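The Robots Will Be With You Shortly

I went to the open day at Illex because the flyer promised "the future of work" and the parking was free. Plerkley is not a suburb that gets the future very often. We got the bypass, and before that we got Thai.

The line went once past the door and back, and by ten on Saturday I was close enough to see two mechanical hands having a go at some yellow plastic bottles. I have had summer jobs like this. The trick, as I remember it, was to look busy whenever the supervisor walked by, and the machine's left hand had plainly grasped that much, being held upright with its fingers spread while the right one did the lifting.
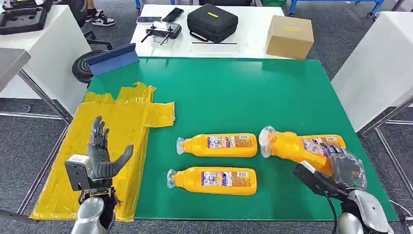
3 min read

What struck me was how much fuss goes into holding a bottle. There are wires, sensor blocks, a fair bit of tape. My own hand does the job on toast and no training whatsoever. I came away with a higher opinion of it, and of everyone I've ever watched pack a grocery bag without putting the eggs at the bottom.

The brochure, to its credit, has no such doubts. Hotow, the system on show, will "free people for more meaningful tasks". I spent 4 years in a warehouse at Pearce and would have liked to know what those were. Nobody freed me for anything except lunch. If a company means fewer wages, it could say so in the same large type it uses for "meaningful", and we could have the argument like grown-ups.

Still, I stayed longer than I'd planned. You do start barracking for the thing. When the fingers close you find you've stopped chewing your sausage.
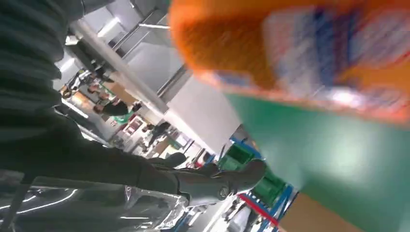

Domnica Ursu wrote in after an early version of this column to say that I was being sentimental about warehouses. She packed orders for years, her wrists are ruined, and a robot is welcome to every last carton. What she'd like to hear at an open day is who pays for the retraining, and she'd like to hear it before the sausage.

I can't fault that. I went back through the brochure looking for the answer and found a map of the car park.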